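Utungate G2 wrist camera and gripper kit: review
10/03/2018

Bought from Petcombe to sort small packaged goods from mixed piles. Setup took 53 minutes with the supplied bracket. Grip force is adequate for boxes and soft pouches, and the finger pads show little wear after 1,932 picks.

The fault is in the camera. Exposure is set to automatic at power-up and the driver ignores any manual value until the second restart. When the arm turns quickly, the images smear and the pose estimate drifts.
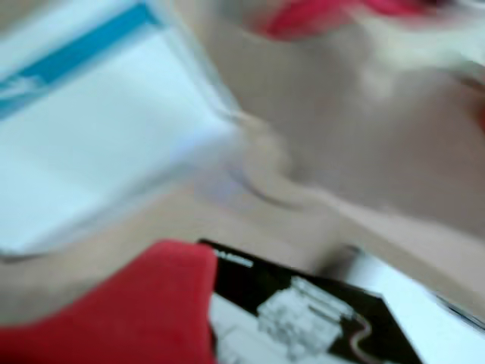 Wrist view during a move, automatic exposure.

Text on packaging is lost at this level of blur, so label matching fails. More serious is that the software still reports a valid target. In one run of 74 picks the arm closed in the wrong place 17 times and raised no error. Twice it pressed down on the bench until I used the stop button. The force limit in the settings page did not trip on either occasion.

Updating the driver in February made no difference. Halving the wrist speed helps, at an obvious cost in cycle time.

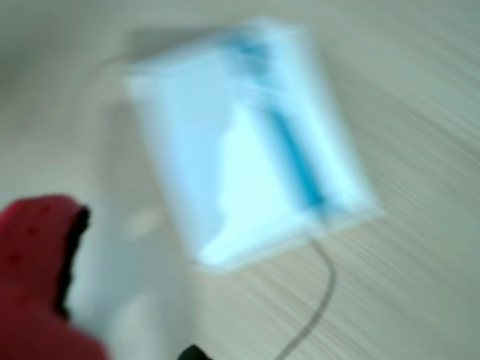

Francine Ross replies that she had the same trouble on the Amaral controller and cured the blur by sending the exposure value twice, though the force limit still did not trip until she set it in the Prustent firmware menu.

I have not tried the firmware menu. Two stars until the limit works as supplied.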